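Citrus at Delstead: what the June stocktake means for members

The Delstead Growers' Co-op finished its winter citrus stocktake in June, and the figures have now been checked against the packing shed records. Members who sent in late returns have been included. 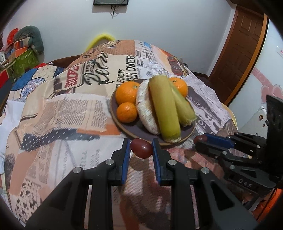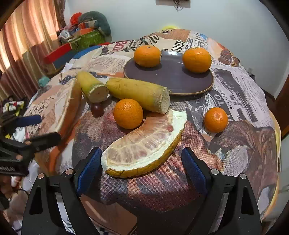

Oranges on a newspaper-print cloth.

Lino Lombardi
Grower Liaison, Delstead Growers' Co-op
6 October 2019

We have 82 members growing citrus on blocks along Gruvgate Road and the creek flats. Between them they reported 3,887 bearing trees. At the previous count the total was 2,718, so the increase is a large one, and most of it comes from young mandarin trees that have reached picking age.

Mandarins remain the main crop. Navels are steady. Lemons are down slightly after two members on the flats pulled out old trees affected by collar rot. A handful of people have put in pomelos, mostly for their own use, and we have been asked whether the shed will take them. At present it won't. The grading line is set up for smaller fruit and anything that size has to be handled separately. If enough members are interested we can look at a hand-packed line for next winter, so please let me know before you plant more.

The bigger question is water. The Bromitz channel allocation was set when there were far fewer trees on it, and the growers at the far end had low pressure for much of last summer. The co-op has asked for the roster to be redrawn. Until that happens, the existing roster stands. Members on the upper section are asked to close their gates at the end of their turn and to leave the key in the box by the pump.

Awasthi Irrigation has given us a quote for replacing the leaking section of pipe behind the shed. Their price includes trenching but not the new valves. The work would take place after the lemons are finished, and the shed supply would be off for two days. A copy of the quote is pinned up in the office.

On pests, citrus gall wasp has been found on several blocks. Galls should be cut out and destroyed before the adults emerge in spring, so anyone who hasn't started should get moving. Don't leave prunings in a heap beside the trees. Yellow sticky traps are available at the shed counter at cost.

We have ordered roughly 3,000 new cartons for the coming season. The old stock with the green label can still be used for local sales, but not for anything going to market.

Corrections to your tree numbers can be left at the office or handed to me at the shed.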